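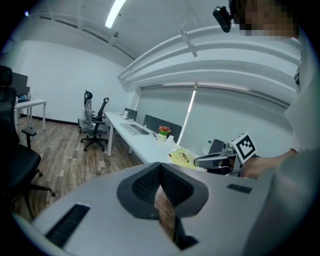

The **Idine Pair** is a handheld gripper kit made for recording manual tasks so that robot arms can later be taught to do them. It is sold by Idine, a small company that also rents out the same equipment by the week, and it comes either as a bare kit of parts or as a service in which Idine's own staff visit a workplace and do the recording themselves. Most people who know the product at all know it under its plain name, "the Pair," and the company has more or less given in and uses that name in its own manuals now.

## Background

Idine began as a repair business for laboratory equipment in the town of Clokberg, and for its first years it had very little to do with robots beyond mending them when they stopped. Customers would bring in an arm that was in perfectly good health and complain that it wouldn't do what they wanted, and the trouble nearly always came down to the teaching. Programming a motion by hand was slow, and steering an arm through a task with a joystick was slower still (and rather hard on the nerves, as anyone who has tried to fold a towel that way will tell you).

The first handheld gripper the company built was a single unit, worked with one hand. It did well enough with cups, blocks and door handles, but it was no help with the great many everyday jobs that take two hands, such as opening a jar or getting a pillow into its case. The Pair followed, and the single unit was quietly dropped from the catalog. Owners of the old model can still get finger pads for it, though the stock is whatever is left on the shelf in Clokberg.

## Design

The idea behind the kit is a friendly one. A person holds one gripper in each hand and simply does the job, squeezing to close the fingers and letting go to open them. Each gripper has a wide-angle camera looking out over the fingers, and the recording keeps the picture together with the position of the gripper and how far it was open. A robot fitted with matching fingers can then be trained on those recordings, and it sees the world from much the same spot on its wrist as the person's gripper did.

The wide lens takes in a great deal of the room as well as the work. This is useful for keeping track of where the gripper is, but it means that anything lying around will be recorded too, and the manual has a kindly worded page on tidying away letters and family photographs before starting.

### Finger pads

Two sets of soft pads come in the box. The smooth set is meant for paper, cloth and other light things, and the ribbed set is for bottles, tools and anything with some weight to it. The pads push on and pull off without tools. They do wear, the ribbed ones sooner, and replacements are sold in packs of 4.

### Batteries

Each gripper runs from its own battery, which slides into the grip and can be swapped between recordings. The charging stand holds both grippers upright and has a spare slot at the back for a third battery, a small kindness that was left out of the first production run and added after a good many owners asked for it.

## Versions

The **Pair 201** is the standard kit and the one nearly everybody buys. It includes both grippers, the charging stand, the finger pads, a carrying case and a license for the desktop software.

The **Pair Aitken** is named after the training center where it was first tried out. It has a shorter grip and a lighter squeeze, and it was drawn up for people with smaller hands or for those who are going to be recording for most of a working day. The price is the same, and the two models may be mixed, one in each hand, if a person happens to like it that way.

## Software

The desktop program, called Pasetti, copies the recordings from the grippers, lines up the left and right hands in time, and lets the user trim away the fumbling at the beginning and end. It also flags recordings in which a gripper lost track of its position, which tends to happen in dim corners or when the camera is held too close to a blank wall. Flagged recordings aren't thrown out by the program. They go into a separate folder, where they will sit until somebody looks at them.

Pasetti exports to several common formats for robot training. It doesn't do any training itself, and buyers who expect a finished robot skill at the end of the afternoon are gently steered toward the service plan.

## Recording service

Under the service plan, Idine sends a crew of two to the customer's premises with their own grippers. A standard visit lasts 5 days and begins with a morning spent watching how the work is normally done, before any recording takes place. The customer receives the raw recordings, a trimmed set, and a written summary of which tasks went well and which might need doing over.

Offices, hotel laundries and small packing rooms have made up most of the bookings. Kitchens are accepted too, with the condition that the grippers are kept away from open flames and deep water, neither of which they will survive.

## Reception

Owners have tended to praise the comfort of the grips and the patience of the support desk, which answers by telephone until late on Friday. The most common complaint has to do with weight. The grippers feel light enough in the first few minutes, but arms grow tired, and the manual's advice to rest after every 30 minutes of recording is thought by some to be on the hopeful side. The carrying case has also come in for grumbling, as its latches are stiff and it will only close if the charging stand is put in upside down.

## Upkeep

Lenses are wiped with the dry cloth supplied in the lid of the case. Sprays and household glass cleaners should be kept well away from them. Grippers sent back for service are returned with fresh pads already fitted, and the old ones come along in a little paper bag.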